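Drive notes, part 4. Subject today is the wheel odometry on the shared-workshop rover, and why it has been lying to me for a month. Long thread, mostly numbers and glue.

Recap for anyone new. Four-wheel skid steer, two brushed gearmotors a side, one encoder per side on the rear motor only. Single forward camera on the body. Single-board computer in the middle, motor controller on a separate microcontroller board, serial link between the two. Built on the back bench at Purkden.

The robot is called Flanley. Trinity Schumacher named it before I joined and won't discuss it.

State of play at the end of part 3: it drove, it stopped on command, and it could hold a heading indoors for the length of the corridor. Ask it how far it had gone and it would give you a confident answer that was wrong by a different amount each time.

First suspect was wheel diameter. I had typed in the figure from the packet. The tyres are soft and the robot is heavier than it was in part 1, so the loaded radius is smaller than the free radius. Measured it properly: chalk mark on the tyre, chalk mark on the floor, push by hand for ten turns, tape measure, divide.

Do this with the battery fitted. I did it once without and had to do it again.

That took out a constant error. It left the variable one, which was the one I cared about.

Second suspect was missed encoder counts. I'd been reading both channels in a polling loop on the microcontroller, and the same loop also handled serial and the battery monitor. At low speed, fine. At full speed the serial write sometimes took longer than the gap between edges.

Moved the encoder inputs to the hardware counter pins. This meant swapping two wires with the fan output and the status LED, which meant remaking the loom, which meant taking the deck off. 14 screws. I have now replaced them with four and some locating pegs.

Bench test after the change: wheels off the ground, full speed, compare the count with a paint mark on the hub and a slow-motion clip from my phone. Counts matched over 50 turns on the left. On the right they came out one short.

One short in 50 is suspicious in a different way. If it were dropping edges I'd expect a ragged number. A whole turn is somebody miscounting paint marks. Ran the clip again with Sunita Rosenthal counting instead of me. 50.

Third suspect, and the real one on the right side: the pinion. It's held on a D-shaft by one grub screw, and the grub screw had been tightened against the round part. Under load it crept. On the bench, with no load, it behaved perfectly.

Degreased the shaft, filed the flat a touch longer, new grub screw, medium threadlock. Left it overnight. Then did the other three, all of which were on the flat and fine.

Marked all four with a line of paint across pinion and shaft. If one creeps again the line will break and I can see it through the slot in the side plate.

Somebody asked in part 3 why I don't put an encoder on every motor. Pins, mostly. The front wheels are also the ones that skip when it climbs on to a kerb edge or a cable cover, so the data would be worse than what I have.

Now turning. Skid steer has no honest answer for turning from wheel counts. The wheels scrub sideways, and how much they scrub depends on the surface, tyre pressure if you have any, and where the battery sits. The usual fudge is to pretend the track width is wider than it is.

Measured track width, centre of tyre to centre of tyre: 506 mm. Effective track width on workshop lino is a good deal larger. On the rubber mat by the lathe it's larger again. I store one number per surface in the config and pick by hand. Crude, works.

Nélida Ojeda's suggestion was to stop using the wheels for heading at all and take it from the gyro, with the wheels only giving distance. She's right and I should have done it in part 2. The gyro was already on the board. I'd been using it to detect tipping.

Gyro bias is handled the dull way: on power-up the robot sits still for five seconds, averages the reading and subtracts it. If the wheels report any movement during those five seconds it throws the average away and starts again. It has to be left alone while this happens. There is a sign on the handle.

Bias drifts as the board warms. Indoors over a short run I can ignore it. For longer runs I re-zero whenever the robot has been stopped for more than three seconds. That's a running average with a slow time constant so that one bad sample can't wreck it.

Code change was small. Wheel counts give distance per tick, gyro gives heading, the two are combined at 50 Hz and published as a pose. Old code still runs beside it and logs its own opinion, so I can plot the two on the same axes.

Those plots are very satisfying for the new code and embarrassing for the old.

Mechanical interlude. Aksel Dalsgaard pointed out that the front corners of the body were sharp enough to take paint off a door frame. They had in fact taken paint off a door frame. I've rounded them with a file, then 240 grit, and moved the wiring behind them back by a finger's width.

Also re-seated the camera bracket. The old one was a single bent strip and you could watch the picture nod every time it braked. New one has a gusset on each side and two screws into the deck. It still nods a bit on rough ground. I've ordered some rubber washers and have low expectations of them.

While the deck was off: strain relief on the serial cable (it had none), heatshrink over the fuse holder, and a proper connector on the e-stop in place of two spade terminals and optimism. E-stop cuts motor power only. The computer stays up so I get to keep the log.

On the e-stop: test it every session, with the wheels turning, before it goes on the ground. It's item one on our sheet. Leilani Fitzsimmons wrote the sheet and she checks it.

Someone will ask about the motor controller. It's a Čierny board, second-hand, the version with the screw terminals. Runs warm, never hot, at our loads. The documentation is four pages and one of them is the contents.

Speed loop next. It was proportional only, which meant that it sagged uphill and I'd compensated by asking for more speed than I wanted. Added an integral term with a clamp. Without the clamp, hold a wheel still for a second and let go and it tries to leave the building.

Ramp limits too. Going from stop to full in one step was breaking traction on all four wheels, and each of those little slips counts as distance travelled. With the ramp in, the start-up error went from visible on the plot to lost in the noise.

So the order things mattered, for my own notes: ramp limits, the pinion, loaded wheel radius, counter pins. I spent time on them in nearly the reverse order.

Indoor result. Straight line, workshop lino, tape on the floor at both ends. The robot's figure and the tape agreed to within 47 mm over the full length of the long corridor. The worst run of the set, not the best.

Square test: drive a square, come back to the start, measure the gap. Clockwise and anticlockwise, because if you only go one way round a bias in one direction can cancel against something else and you'll think you're finished. Worst gap was 99 mm, clockwise. Anticlockwise was always a little better. I don't know why yet. Battery is slightly right of centre, which is my current guess.

Moving the battery means moving the tray, and moving the tray means the charging port no longer lines up with its hole. Parked until part 5.

Reply to a question that came in while I was typing: no, there is no lidar. Budget went on the motors. Camera, gyro, wheels. If I can't get a decent pose out of those I don't deserve a lidar.

Reply to another: yes, the logs are plain text, one line per tick, comma separated. I know about better formats. I can open these on anything and grep them.

Reply to a third, on tyres. Solid foam-filled, from Etico, bought as a set. No pressure to check. They squash a bit under load and recover, and the loaded radius has been the same every time I've measured it since February.

Outdoors is a separate problem. Paving slabs have joints, and each joint is a bump that the wheels go down into and back out of, so the wheels travel slightly further than the robot does. Small error per joint. Plenty of joints.

Joints are also useful. They're straight, and if the slabs are laid in a regular grid the camera can see which way they run. I want to try using them as a check on the gyro heading. Find the strong lines in the lower half of the picture, find where they meet, compare that with where the gyro says we're pointing.

Things I expect to go wrong with that. Cracks look like joints. Shadows look like joints. Steps look extremely like joints, being a stack of parallel lines, and they're the one thing out there I really don't want it to feel good about.

First defence against steps is that the line finder ignores anything above a fixed row of pixels. Second defence is a person walking beside it with the e-stop. The second is the one I trust.

The lower part of the picture also has to be masked. The front of the body shows in it, and edges that never move will always win a vote about which lines are most stable. I've masked a strip along the bottom by hand. A wider lens would make this worse, so I'm leaving the lens alone.

Overcast is what I'd pick for this, given the choice. No hard shadows, and the exposure doesn't hunt every time it turns.

Still to do before part 5: battery tray, washers on the camera bracket, a surface entry in the config for outdoor slabs, and the line finder running on logged pictures before it gets anywhere near the live heading.

Config file and the wiring diagram are in the workshop folder as usual. The diagram has the new counter pins on it. If you printed the old one, bin it.

Last post for tonight. View from the body camera on the paving, steps to the right. 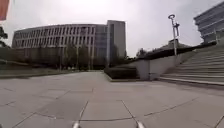
Flanley's forward camera. Slab joints ahead, two front parts of the body at the bottom edge.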